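Célula Garrido

La célula Garrido es un puesto de manipulación doméstica simulado, formado por un brazo robótico de base fija, una pinza de dos dedos y una cocina virtual. Se emplea en Sonora para ensayar tareas con utensilios y recipientes. Su configuración se conserva en el repositorio Killosik, junto con el registro de cambios.

Puesta a punto

La preparación comienza con la carga del modelo cinemático y la comprobación de los límites articulares. A continuación se ajusta la vista de muñeca, cuyo eje debe coincidir con el plano medio entre los dedos. El procedimiento admite una desviación máxima de 2 píxeles; si se supera, se corrige la transformación entre la cámara y la brida y se repite la lectura con la pinza abierta.
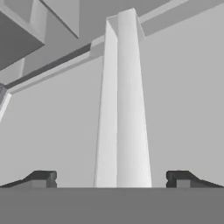 La apertura se calibra por separado. Se registran 66 posiciones entre el cierre completo y el tope exterior, y cada una se contrasta con la distancia calculada por el motor físico. Los coeficientes de fricción de las yemas se revisan cuando se incorpora un objeto nuevo al catálogo, que reúne aproximadamente 1.114 modelos.

Mantenimiento

El mantenimiento ordinario consiste en verificar las mallas de colisión, depurar los objetos duplicados y restablecer las posturas iniciales. Los fallos más frecuentes afectan a los mangos delgados: una malla demasiado simplificada provoca contactos inestables y vibraciones en la muñeca. La reparación exige dividir el mango en 4 cuerpos convexos y recalcular su inercia. En las tareas con cuchara se comprueba además la holgura entre el utensilio y el antebrazo.
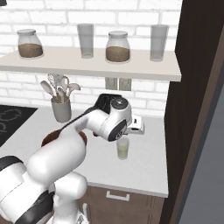 Según Hindik, la revisión de las mallas debería preceder siempre al ajuste de la fuerza de cierre, pues un aumento de esta última puede ocultar el defecto durante varios ensayos y hacerlo reaparecer con otro utensilio. El manual vigente mantiene el orden inverso, aunque permite alterarlo si la incidencia queda anotada en el registro.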